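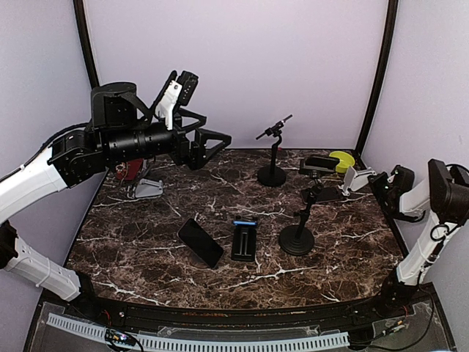

어두운 대리석 무늬 상판, 닦고 나면 얼룩이 남는데 관리를 어떻게 하시나요

생활·인테리어 > 가구 관리
작성 Anju Pathak
02/03/2020
조회 1710

작업용으로 쓰는 책상 상판 관리 때문에 글 올립니다.

상판 무늬는 짙은 갈색하고 검정이 섞여 있고 군데군데 붉은 기가 돕니다. 거기에 흰 줄무늬가 들쭉날쭉하게 지나가는 대리석 무늬입니다. 진짜 돌인지 무늬만 대리석인지는 모르겠습니다. Gundell 책상을 전에 쓰던 분한테 그대로 넘겨받았고 설명서는 받지 못했습니다. 그분도 기억이 안 난다고 합니다.

책상 뒤와 양옆은 연한 라벤더색 벽으로 막혀 있습니다. 벽은 무늬가 없고 세 면이 같은 색입니다. 벽이 밝아서 그런지 상판의 얼룩이 더 눈에 띄는 것 같습니다.

문제는 이렇습니다.

물티슈로 닦으면 마른 다음에 뿌연 자국이 남습니다. 앉아서 보면 잘 안 보이는데 옆에서 비스듬히 보면 닦은 방향 그대로 줄이 보입니다. 마른 천으로 다시 문지르면 조금 옅어지다가 다음 날 보면 또 그대로입니다. 주방 세제를 푼 물로도 해 봤는데 오히려 더 뿌옇게 됐습니다.

손자국도 잘 남습니다. 검은 부분에 특히 심하고 흰 줄 근처는 덜합니다.

그리고 상판에 하얀 접이식 받침대를 올려놓고 쓰는데, 자리를 옮길 때마다 끌게 됩니다. 받침대 있던 자리에 가는 선 같은 것이 생겼습니다. 손톱으로 긁어 보면 걸리지는 않습니다. 이게 흠집인지 묻은 것인지도 구별이 안 됩니다.

검색해 보니 식초를 쓰라는 글도 있고 절대 쓰지 말라는 글도 있어서 아직 안 썼습니다. Prullden에서 파는 석재 광택제를 장바구니에 담아 두었는데 이것도 사도 되는지 궁금합니다. 양 끝에 벽이 붙어 있어서 상판을 들어내기는 어렵고 그 자리에서 해결해야 합니다.

비슷한 상판 쓰시는 분들 계시면 답변 부탁드립니다.

답변 3개 | 정렬: 추천순

Ostap Tkachuk
추천 48 · 질문자 채택

광택제는 일단 사지 마세요. 재질부터 확인하고 정해도 늦지 않습니다.

집에서 재질을 보는 방법은 몇 가지가 있습니다.

첫째는 모서리입니다. 상판 앞쪽 모서리나 밑면을 손전등으로 비춰 보세요. 돌이면 무늬가 옆면까지 이어지고 밑면도 돌입니다. 시트나 필름을 붙인 것이면 모서리에서 무늬가 꺾이거나 이음선이 나오고 밑면은 다른 재질이 보입니다. 벽에 붙은 쪽은 못 보더라도 앞쪽은 볼 수 있을 겁니다.

둘째는 온도입니다. 난방을 안 한 방에서 손바닥을 대 보면 돌은 한참 차갑습니다. 나무 심재에 무늬를 입힌 것은 금방 미지근해집니다. 이건 참고만 하세요. 인조석도 꽤 차갑습니다.

셋째는 무늬입니다. 같은 모양의 줄이 상판 다른 곳에 똑같이 반복되면 인쇄된 무늬입니다. 다만 반복이 없다고 해서 돌이라고 단정할 수는 없습니다. 폭이 넓은 인쇄물은 책상 하나 크기 안에서 반복이 안 나옵니다.

식초는 재질을 알기 전까지 쓰지 않는 것이 맞습니다. 천연 대리석은 산에 표면이 녹습니다. 녹은 자리는 광이 죽고, 닦아서 돌아오지 않습니다. 어두운 색은 그게 더 잘 보입니다. 레몬즙, 구연산, 욕실용 세정제도 마찬가지입니다.

뿌연 자국은 써 주신 내용만 보면 상판이 상한 것보다 세정 성분이 남은 쪽에 가까워 보입니다. 물티슈에는 보습 성분이 들어간 것이 많고, 주방 세제는 헹굼이 덜 되면 막이 남습니다. 그 위를 또 물티슈로 닦으면 막이 겹칩니다. 닦은 방향대로 줄이 보인다고 하신 것도 그래서일 수 있습니다.

저는 이렇게 합니다.

상판 위의 물건을 옮길 수 있는 만큼 옮깁니다.
마른 극세사 천으로 먼지를 먼저 걷어냅니다. 먼지가 있는 채로 문지르면 잔흠집이 생깁니다.
미지근한 물에 천을 적셔서 꼭 짠 다음 한 방향으로 닦습니다. 세제는 넣지 않습니다.
천을 헹궈서 한 번 더 닦습니다. 그동안 물티슈를 오래 쓰셨으면 여러 번 해야 합니다.
물기가 마르기 전에 다른 마른 천으로 닦아냅니다. 저절로 마르게 두면 물에 있는 석회 성분이 점으로 남습니다.

넓은 면을 한꺼번에 적시면 뒤쪽을 닦는 동안 앞쪽이 말라 버립니다. 팔 닿는 만큼씩 나눠서 하세요. 벽과 상판이 만나는 선에는 물이 고이지 않게 천을 더 짜서 쓰는 것이 좋습니다. 상판이 나무 심재라면 그 틈으로 물이 들어가 가장자리가 부풀 수 있습니다.

그래도 막이 남으면 중성세제를 물에 한두 방울만 타서 한 번 닦고, 맹물로 충분히 헹궈 내면 됩니다.

받침대 자국은 직접 보지 않고는 확실히 말씀드리기 어렵습니다. 손톱에 안 걸린다면 받침대 쪽 재질이 묻었을 가능성이 있습니다. 흰 지우개로 눈에 안 띄는 곳부터 살살 문질러 보고, 지워지면 묻은 것입니다. 매직블럭은 쓰지 마세요. 고운 사포와 비슷해서 광이 있는 표면에 쓰면 그 자리만 무광이 됩니다.

받침대 밑에는 펠트 패드를 붙이면 됩니다. 접이식이면 펼쳤을 때 바닥에 닿는 부분만 붙이고, 접었을 때 걸리지 않는지 확인하세요. 패드에도 먼지가 박히니까 가끔 갈아 줘야 합니다.

 댓글

 Anju Pathak
 답변 감사합니다. 앞쪽 모서리를 손전등으로 봤는데 아래쪽에 가는 이음선이 있습니다. 밑면은 무늬가 없고 밝은 색입니다. 그러면 돌이 아닌 거죠?

 Ostap Tkachuk
 네, 무늬를 입힌 상판으로 보시면 됩니다. 그러면 석재 광택제는 필요 없습니다. 스며들 데가 없어서 표면에 기름막만 생깁니다. 이음선 쪽에 물이 오래 닿지 않게만 조심하세요.

 Anju Pathak
 맹물로 오른쪽 절반만 먼저 해 봤습니다. 왼쪽하고 차이가 납니다. 나머지는 주말에 하겠습니다. 선은 지우개로 일부가 지워졌고 일부는 그대로입니다.

 Ostap Tkachuk
 그대로인 건 잔흠집일 겁니다. 무늬를 입힌 상판은 갈아낼 수가 없으니 그냥 두시는 게 낫습니다. 조명 각도를 바꾸면 덜 보입니다.

Zoila Chambi
추천 29

저는 닦는 걸 포기하고 매트를 깔았습니다.

상판 색은 질문하신 분하고 비슷하고 저는 검정이 더 많은 편입니다. Stultby 투명 매트를 샀는데 두께가 여러 가지라 중간 것으로 했습니다. 깔고 나서 손자국 신경은 덜 쓰게 됐고, 매트만 걷어서 씻으면 되니까 편합니다.

단점도 적겠습니다.

처음에 냄새가 납니다. 11월에 사서 창문을 열어 놓기가 힘들었는데 베란다에 널어 두니 빠졌습니다.

광이 있는 상판에 투명 매트를 바로 올리면 군데군데 달라붙어서 젖은 것처럼 보이는 얼룩이 생깁니다. 어두운 색에서는 아주 잘 보입니다. 밑면이 올록볼록하게 처리된 제품은 덜합니다. 저는 모르고 매끈한 것을 샀다가 바꿨습니다. 교환할 때 배송비는 제가 냈습니다.

재단은 직접 할 수 있습니다. 양옆이 벽이면 딱 맞게 자르지 말고 조금 작게 자르세요. 꼭 맞으면 여름에 매트가 늘어나서 가운데가 뜹니다.

무늬가 마음에 들어서 산 책상이면 매트는 아까울 수 있습니다. 윤기가 좀 죽습니다.

 댓글

 Neelam Bhatt
 매트 밑에 물이 들어가면 어떻게 하세요? 저는 컵을 한 번 엎었는데 며칠 뒤에야 알았습니다.

 Zoila Chambi
 바로 걷어서 말려야 합니다. 저는 6주에 한 번씩 걷어서 밑을 닦습니다. 가장자리 쪽으로 먼지도 많이 들어가 있습니다.

 Neelam Bhatt
 생각보다 자주 하시네요. 감사합니다.

Dinesh Kanaujia
추천 6

Mamani 유리 세정제 뿌리고 신문지로 닦으면 됩니다. 저희 집 식탁은 그렇게 쓰는데 문제 없었습니다. 검은 상판은 원래 자국이 잘 보여서 어느 정도는 감수해야 합니다. 다음에 사실 때는 밝은 색으로 사세요.

 댓글

 Ostap Tkachuk
 유리 세정제는 알코올이나 암모니아가 들어간 제품이 있어서 코팅된 상판에 계속 쓰면 광이 고르지 않게 빠질 수 있습니다. 성분표를 보고 쓰시는 게 좋겠습니다. 신문지는 밝은 벽에 잉크가 묻을 수도 있습니다.

 Dinesh Kanaujia
 저희 식탁은 위에 유리가 깔려 있긴 합니다.

 Anju Pathak
 저는 유리가 없어서 일단 물로만 하겠습니다. 광택제는 장바구니에서 뺐습니다. 답변 주신 분들 감사합니다.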